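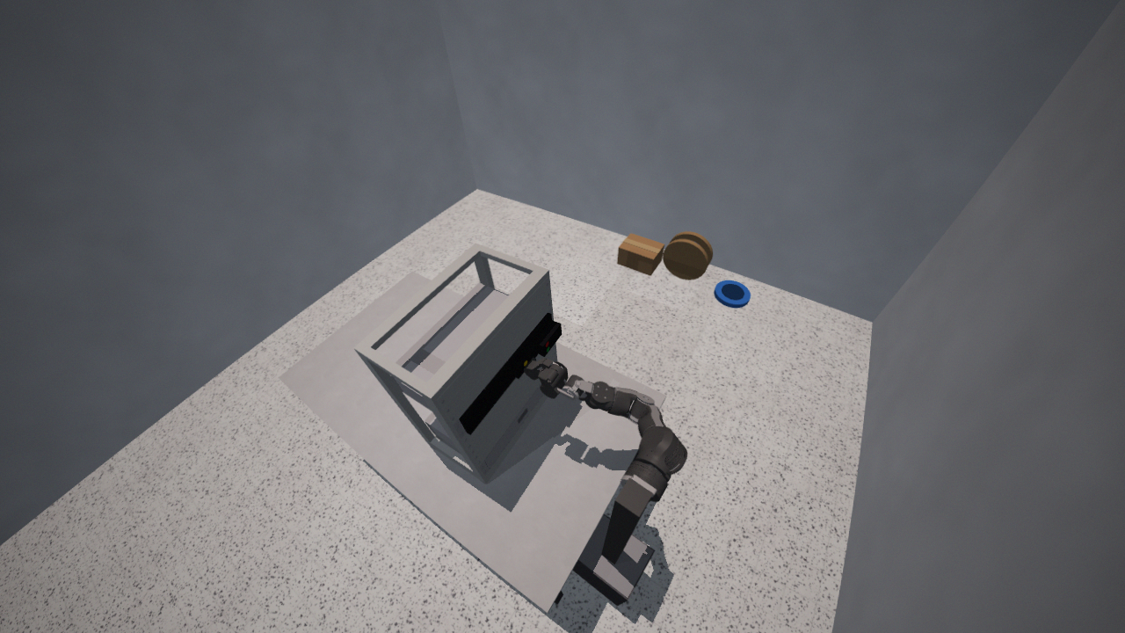

Lilla Katona had lost the clutch at Trovodbridge with 3 laps left and still brought the car home seventh. Trefor Wynne thought that was decent. She didn't. They had rented a plain place that season, grey walls and a pale floor full of dark flecks, and she sat down on it with her back to the wall and her race boots still on.

"Yorath went past me on the straight like I was parked," she said.

"You had no third gear."

"I had it until the hairpin."

Trefor wrote that down. He wrote everything down – tyre pressures, fuel, what she said when she was cross. The Clestix was a good car in the wet and an average one in the dry, and it had been dry since August.

"Trameck want an answer by Monday," he said. "It's their engine, our gearbox. Two hundred more a week for you."

"And you?"

"They've got their own engineer."

She unlaced one boot and left the other. Car 127 was outside on the trailer with its nose taped up, and it had started to rain on it.

"Typical," she said.

Trefor went to find the cover. When he came back she had his notebook open and was reading the page about the hairpin.

"You've spelt clutch wrong," she said. "Get the gearbox out tonight and I'll hold the lamp."

By Trefor's watch it was ten past 7. He fetched the tools.

October
By Staff Writer

Stories > Short Fiction > Motor Racing

Recent stories
The Spare Wheel
Two Laps Down
A Lift to the Circuit
Marshal's Post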